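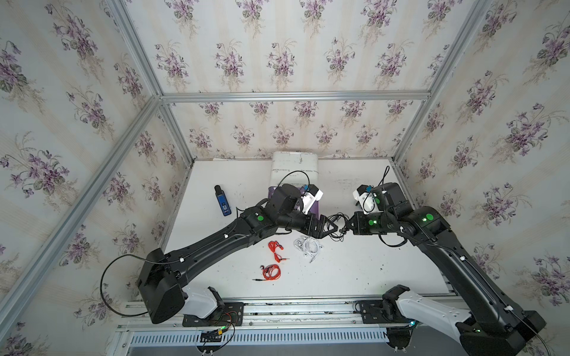 Buscamos gente para probar el kit de dos brazos Plamuvness antes de sacarlo a la venta. Plazas: 10. Quedan 4, asi que daos prisa.

Qué se hace: manejar los brazos, repetir tareas de mesa (cables, auriculares, cajones), apuntar lo que falla. Turnos de 2 horas, mañana o tarde. Taller de Urnow, segunda planta, timbre Grornedach.

No hace falta saber programar. Sí paciencia. Pulso normal. Mayores de edad. Zurdos, bienvenidos, tenemos pocos.

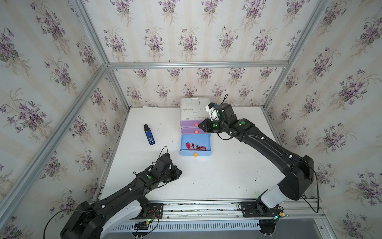
Última modificación: 13 de enero de 2024

Se paga por turno, a fin de mes, con contrato. El kit saldrá a 3.509 euros; quien complete todas las sesiones tiene descuento (preguntad, aún no esta cerrado). Los que ya vinisteis en diciembre podeis repetir, pero avisad.

Para apuntarse: correo a Jamshid Mahmoudi con nombre, telefono y horas libres. Sin currículum. Dudas técnicas, montaje, repuestos de pinza: Tâm Từ. Por telefono mejor no, estamos en el taller y no se oye nada.

Imprimir | Enviar por correo

Relacionados
Kit Plamuvness: lista de piezas
Prácticas de montaje en Urnow
Cómo llegar al taller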